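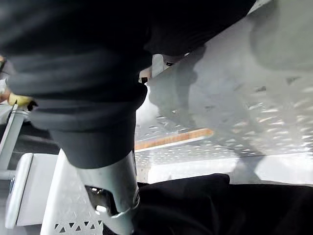
3.2 Waschverhalten in den Haushalten

Ich gebe zu, mit so viel Redefreude hatte ich beim Thema Wäsche nicht gerechnet! Von den 305 angeschriebenen Haushalten in Aranen haben 200 ein Waschtagebuch geführt (Reto Brunner hat sie alle abgetippt, danke dafür), und der Sonntag liegt trotz Hausordnung klar vorn. Gewaschen wird meist bei 39 bis 40 Grad, dunkle Strickwaren oft zu heiß. Frontlader wie in Abb. 2 stehen bei uns in fast jeder Wohnung, und die Deckplatte dient vielen gleich als Ablage – das kam in den Gesprächen ständig vor.

Abb. 2: Silberfarbene Waschmaschine mit Fronttür, dahinter eine hellgraue Trennwand.
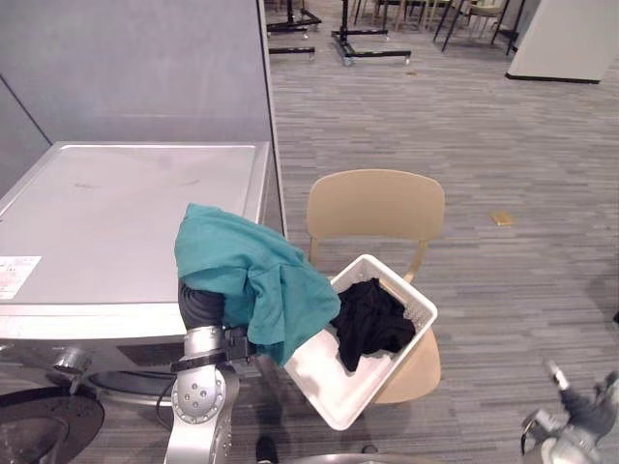
3.3 Wasserverbrauch

Beim Wasser stütze ich mich auf die Zählerstände vom März.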